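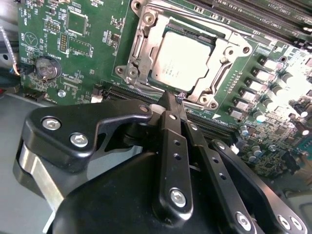 教育方法論 第3回 宿題の設計と家庭学習

前回の補足

前回の終わりに、授業中の小テストと単元末テストの区別について質問が出た。区別の基準は実施時期ではなく、結果を何に使うかに置く。結果を見て次の授業を変えるなら形成的な使い方、成績に入れて終わりなら総括的な使い方になる。同じ用紙でも両方に使えるが、その場合は生徒に先に伝えておくこと。詳しくは教科書の第4章を読む。

今回の範囲

宿題の目的の分類、量と時間の見積もり、未提出の扱い、返却の方法。保護者との連絡は次回に回す。

1. 宿題という語の範囲

この講義では、教員が指定し、授業時間外に行い、何らかの形で教員が確認するものを宿題と呼ぶ。自主学習ノートは学校によって扱いが違う。ページ数を決めて毎日提出させている場合は、名前が自主学習であっても宿題に含める。長期休業中の課題は量も性質も違うため、別に扱う。

塾の課題は含めない。ただし、時間の見積もりでは塾の課題も生徒の夜の時間を使っている点に注意する。

2. 目的による分類

(1) 練習 授業で一度できたことを繰り返す。漢字、計算、単語など。
(2) 準備 次の授業で使う材料を用意する。教科書の通読、身の回りの調査、語句調べなど。
(3) 拡張 授業で扱った考え方を別の題材に使う。作文、レポート、観察記録など。
(4) 点検 授業の内容が残っているかを教員が知るために出す。短い問題を数問。

実際の宿題は複数の目的を兼ねることが多い。指導案に書くときは、主な目的を一つ選んで記入する。選べない場合、たいていは「教科書のこのページまで進まなかったので残りを家で」という宿題になっている。進度の穴埋めは目的の分類に入れない。授業で一度も扱っていない内容を家に回すと、手伝える大人が家にいるかどうかで出来が変わる。

準備の宿題は、やってこなかった生徒が次の授業に参加できなくなる。授業の最初の5分で追いつける量にしておくか、やっていない生徒とやってきた生徒を組ませる手順を用意する。

3. 時間の見積もり

教員の見積もりは短くなりやすい。自分で解いた時間を基準にするためである。中学校の数学であれば、教員の所要時間の3倍を出発点にして、実測で直していく。

実測の例として、パウリーク中学校(Paulík)の調査を取り上げる。同校では2学期に、全学年の生徒が宿題ごとに開始時刻と終了時刻を用紙に記入した。回収した記録は2,138件である。集計を担当したのは同校の数学科教員イスマイル・ユニス(Ismail Younis)で、報告は学内の研修資料としてまとめられた。配布資料の表1はその抜粋。

表1から読み取ること。

・数学の宿題について、教員の事前の見積もりは21分、生徒の記録の中央値は48分であった。
・差が大きかったのは文章題を含む日で、計算だけの日は見積もりに近い。
・開始時刻は広く散らばっている。部活動のある曜日は遅く、22時を過ぎてから始めた記録も見られる。
・日曜日に週末の分をまとめて片づける生徒がいる。この場合、金曜日に習った内容から二晩あいている。

読み取ってはいけないこと。時間が長い生徒ほど熱心である、とは言えない。途中で食事や家の用事をはさんだ時間が含まれている。用紙には中断を書く欄がなく、ユニス自身も報告の中で次の調査での修正点に挙げている。また、自己記入であり、記入漏れの多い学級と少ない学級がある。平均ではなく中央値を使っているのも、極端に長い記録の影響を抑えるためである。

教科間の調整についても触れておく。中学校以上では、各教科が30分のつもりで出した宿題が同じ日に重なる。学級の連絡黒板に教科名と見込み時間を書く欄を設けると、後から出す教員が合計を見て減らすことができる。電子の連絡帳を使う学校もあるが、誰も合計を見ていなければ同じことになる。欄を作るだけで終わらせず、合計が決めた上限を超えたときに誰が調整するかを学年会で決めておく。

4. 家庭の条件

宿題は学校の外で行うため、教室ではそろっている条件がそろわない。考えておくべきものを挙げる。

・机または書く場所があるか。食卓を使う場合、使える時間帯はいつか。
・弟や妹の世話、家事、家族の通訳などを受け持っているか。
・通信環境と端末。端末が学校から貸与されていても、家での接続は別の問題である。
・色鉛筆、画用紙、コンパスなど、教室では借りられる用具。
・家で使う言語。保護者が課題の指示文を読めるか。
・帰宅時刻。通学に時間のかかる生徒、放課後に施設や親戚の家で過ごす生徒。

これらを生徒に一人ずつ挙手で答えさせるのは避ける。4月の面談や個別の用紙で聞き取り、担任が必要な範囲で教科担当に伝える。聞き取らなくても済む設計にするほうがよい場合もある。たとえば印刷を必要とする課題は出さない、動画の視聴を前提にした課題は昼休みに図書室でも見られるようにする、などである。

ダンド地区(Dando)の二つの小学校では、放課後の教室を40分開放し、希望者がそこで宿題を済ませて帰れるようにしている。運営の記録をまとめたフェディル・コスチューク(Fedir Kostiuk)は、開始から間もない時期の問題として、利用する児童が「宿題ができない子」と見られたことを書いている。その後、読書や係の仕事のために残ることも認め、教室に来る理由を限定しないようにした。見守りの大人は答えを教えず、問題文を一緒に読むところまでを行う。どこでつまずいたかは付箋に書いて担任の机に置く。

この例について、次の点を考えてくること。下校時刻の決まったスクールバスを使う児童がいる学校で、同じ方法を採れるか。採れない場合、授業時間の中に代わりの時間を作れるか。

5. 未提出の扱い

未提出には少なくとも次の場合がある。やったが持ってこなかった。途中までやった。わからなくて手がつかなかった。時間がなかった。指示を誤解した。やらなかった。

点検表に○と×だけをつけると、これらが全部×になる。記号を一つ増やし、途中まででも提出したものを△とするだけで、翌日の声のかけ方が変わる。途中までのものを×にすると、白紙と同じ扱いになり、次から出さなくなる生徒がいる。

休み時間を取り上げてやらせる方法は、教育実習中は行わないこと。実習校に独自の決まりがある場合は指導教員に確認する。成績への反映についても同じで、実習生の判断で「出さなければ減点」と言ってはならない。

連続して3回出ていない場合は、本人と短く話す。聞くのは「どうして出さないのか」より「昨日はどこまでやれたか」「何時ごろ始めたか」のほうが答えやすい。話した内容は一行でよいので記録に残す。

6. 返却と確認

出した宿題は何らかの形で返す。全部に赤を入れる必要はない。一学級分の計算ノートに一冊2分かけると、35人で70分になる。毎日は続かない。

続けられる方法の例。

・答え合わせは生徒が行い、教員は間違い直しの有無だけを見る。
・全員分から一問だけを選んで見る。選ぶ問題は先に言わない。
・よくある間違いを一つ黒板に写し、授業の最初に全員で直す。誰の答えかわかる形にはしない。
・作文は観点を一つに絞ってコメントする。今回は書き出し、次回は段落、というように変える。

自動採点の利用について。ジスター(Zister)やワーコウ(Workow)のような学習サービスでは、選択式と数値入力の問題を送信と同時に採点し、正答率を一覧で返す。点検の手間は減る。ただし、途中の式は残らないため、符号の間違いと考え方の間違いの区別がつかない。正答率の低かった問題については、翌日に紙で一問解かせて途中を見る。どちらを使うかは学校の契約で決まるので、実習生が個人で登録して生徒に使わせることはしない。

返却が一週間遅れた宿題は、生徒がもう内容を覚えていない。遅れそうなときはコメントを減らして早く返す。

7. 指示の書き方

板書例(悪い例)
数学 ワーク 続き

板書例(直したもの)
数学 ワーク32ページ 1番と2番 15分たったら途中でもやめてよい 水曜の朝 提出箱へ

範囲、やめてよい時点、提出の日と場所の四点を書く。終業のチャイムが鳴ってから口頭で付け加えた宿題は、伝わっていないものと考える。板書の時間は授業の終わり5分前に取り、連絡帳に写すところまで見届ける。欠席者への伝え方も決めておく。

「15分たったらやめてよい」と書くと全員がやめるのではないか、という質問が毎年出る。やめたところに線を引き、時刻を書かせる。線の位置が学級の半分以上で同じ問題の前にあれば、その問題は授業で扱い直す。

課題

各自の教科で、45分または50分の授業一回分に対する宿題を一つ作る。A4用紙1枚に次の項目を書く。

・学年、単元、本時の目標
・宿題の主な目的(第2節の分類から一つ)
・生徒に示す指示文(第7節の四点を含むこと)
・自分で解いた時間と、生徒の見込み時間
・家庭の条件のうち影響を受けるものと、その対応
・返却の方法と返却日

提出は12月の最初の授業の開始時。遅れて提出する場合は研究室前の箱に入れ、用紙の右上に提出日を書く。当日は3人一組で交換し、相手の宿題を実際に解いて時間を計るので、筆記用具と時計を用意すること。教科が違う相手と組む。解けなかった場合も、どこで止まったかを書いて返す。

次回までに読むもの

教科書第6章の前半。配布資料の表1と、ダンド地区の運営記録の抜粋(両面1枚)。表1の学年別の欄は授業中に使うため、印刷して持参する。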